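Old portrait studio's papers find a home at Skadholm

Nov 8, 2023

The day-books of the Baert portrait studio, which have spent the better part of a lifetime in a damp back bedroom, have been given to the local history room at Skadholm, and anyone who would like to look through them is warmly invited to do so from next week.

The Baert family took portraits in the town for three generations, first with wet plates and later with dry ones, and they seem to have been people who could not bear to throw anything away. Along with the day-books there are 810 glass negatives, a box of letters from suppliers, and a licence of 149 pages (yes, really!) setting out exactly what the studio might and might not do with a printing process known as Sostilon.

It is the licence that has caused the most excitement. Sostilon prints turn up now and then at sales in Bretau, usually with a lovely brownish bloom to them, but very little was known about who was allowed to make them or what they paid for the privilege.

"I had it on my kitchen table for most of July," said Benvinda Gouveia, who is cataloguing the papers. "You have to be patient with it, the handwriting is dreadful in places, but there are little notes in the margins where old Mr Baert is plainly arguing with the man who sold it to him – and I'm afraid I took his side every time." 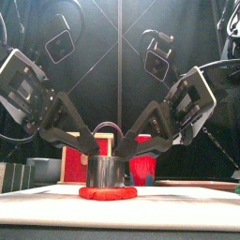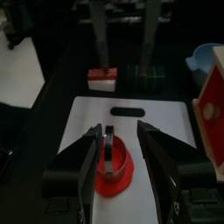
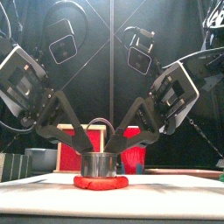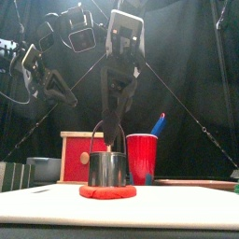 What the day-books tell us

Each sitter has a line to themselves, with the date, the size of the plate and whatever was owing. Shuk-fan Lu, who is helping to match names to negatives, has managed 213 of them so far and is hopeful of a good many more, particularly as the family numbered their plates on the edge in the same violet ink they used for the accounts.

There are brides and babies, as you would expect, and a whole run of apprentices who came in together and asked for the cheapest size. One farmer sat eight times in a single year and refused every print but the last, which he ordered in a double frame and then took until the following spring to pay for.

Visitors can see the day-books by asking at the desk, and copies of the licence will be set out beside them. The glass negatives are too fragile to be handled, but prints from a small selection are being made for the spring display, and families who think they may have a Baert portrait at home are asked to bring it in, along with any names or stories they can remember.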